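Shop > Touring > Luggage > Rear Panniers > Brelton 45

Brelton 45 Rear Pannier Set

The Brelton 45 is a pair of roll-top panniers for bicycle touring, with 45 liters of space across the two bags. Ditte Bergmann designed it for Jiltance after a July trip over gravel roads, and the hooks are the part she changed most. They lock onto rack tubes with a quarter turn and lift off with one hand — gloves on or off.

The bags are sold as a pair. Spare hooks are sold separately under the Brisis name and fit all Brelton bags made since the second version. 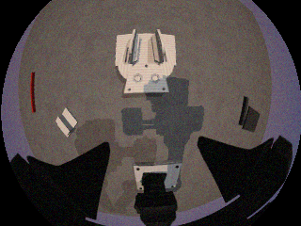
White fixture on a speckled grey-brown tabletop, rendered view.

Each bag has one main compartment, a flat inner sleeve for maps or papers, and an outside pocket that closes with a strap. The shoulder strap doubles as a compression strap when the bag is on the bike. Load limit is 60 pounds for the pair, but check your rack first, as many are rated lower.

To clean, rinse with cool water and hang open to dry. Do not machine wash.
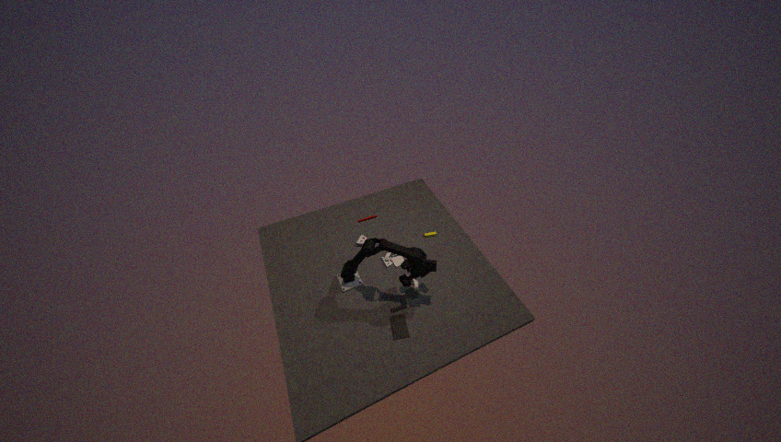

Black robot arm on a light base plate, rendered view.

Also available: Belhaj handlebar bag, rain covers (set of 2), 80-inch cargo strap.

Orders placed by 20th December ship before the holiday break. Returns are accepted on unused bags with the tags still on. Hooks and buckles are covered for 3 years.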